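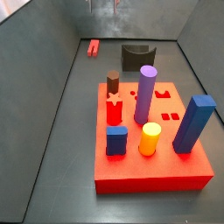

Progress report to the Nurkeo fund: the lip filler stories

Hi everyone, and thanks again for the second payment, which came through in time to cover the travel. I know you asked for a shorter report than the last one (fair enough!), so I'll try to behave.

A quick refresher for anyone new on your side. I'm writing a series of long interviews with people who have changed their faces to look like somebody else - a cartoon, a pop star, a doll, in one case an older sister - and who are now either very happy with it or having it taken back out. The working title is still Vustside, after the street where I did the first interview. I keep meaning to change it, and then I keep not doing it.

Interviews so far

Seven are recorded and typed up. That's where I hoped to be by July, so I'm pleased. Two of those people have asked me to change their names, and one wants to read her piece before it goes anywhere, which I said yes to right away.

The hardest to land was the man who had his jaw and cheekbones done to match a video game hero. He moved our call over and over, then talked for nearly 3 hours once he got going. He was funny and very open about the money. He'd sold his car, borrowed from his dad, and told his dad it was for a roof. I haven't decided yet if the roof goes in the piece. He says I can use it, but his dad might read it, and I'd like to ask him one more time when he isn't on a roll.

The woman who had her lip filler dissolved has been a joy. She sent me a whole folder of selfies with notes on what she liked and hated in each, and I've built her chapter around the notes. Some of them are one word long. My favorite is just "duck." 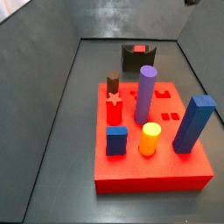
What slipped

The clinic interviews. I had planned to talk to people who do the injecting, and only one clinic, Aroteck, has given me a real yes. The others either went quiet or wanted to see every question ahead of time and cross out the ones about regret. I said no to that, and I hope you'd have told me to. Aroteck let me sit in on a first visit, with the client's okay, and I got a good conversation out of the nurse about how she turns people down. She asks them to bring a picture of themselves that they like. If they can't find one, she sends them home to think it over for a while.

I've also dropped the chapter on hair. It was turning into its own thing and it made the rest feel thin.

Money

Travel ran over and typing ran under, so it comes out close to even. I did a lot of the typing myself in the evenings. I'd like to move what's left of that line over to legal reading, mostly for the chapter on the surgeon who promised a "full transformation" and then stopped answering his phone. The receipts are in the shared folder, sorted by trip. The one from Monti is handwritten and hard to read, so call me if it gives your bookkeeper a headache.

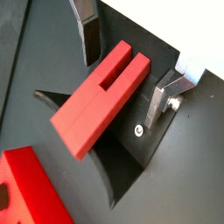
Page last changed: July, 4:40 p.m.

I've added this part after our call, as you asked me to say more about how I'm treating people in these pieces. The headlines that usually run with this kind of story make me wince (I used to write them, so I get to say that). Almost everyone I talked to had been in one of those stories already, and they all remembered the comments underneath. So there are 3 things I'm sticking to:

No before-and-after pairs unless the person picks both pictures.
No guessing at what's wrong with anybody. If they bring up being teased at school, fine, it goes in their words.
Prices stay in, even when they're embarrassing, as readers always want to know and clinics rarely say.

I did send the draft of the doll chapter around, because I wasn't sure about the ending, where she books another appointment.

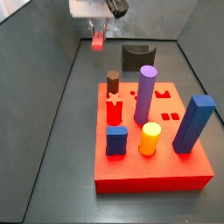
Thaddäus Hollenstein wrote back that the ending should stay just as it is, and that he'd cut the paragraph before it, where I start explaining her to the reader. He also thought the mother needed more room, since she drives her daughter to every appointment and gets one line.

I've cut the paragraph. The mother has agreed to talk to me, so that chapter will be a bit late, and I'll send it along with the jaw one once I've had that second chat about the roof.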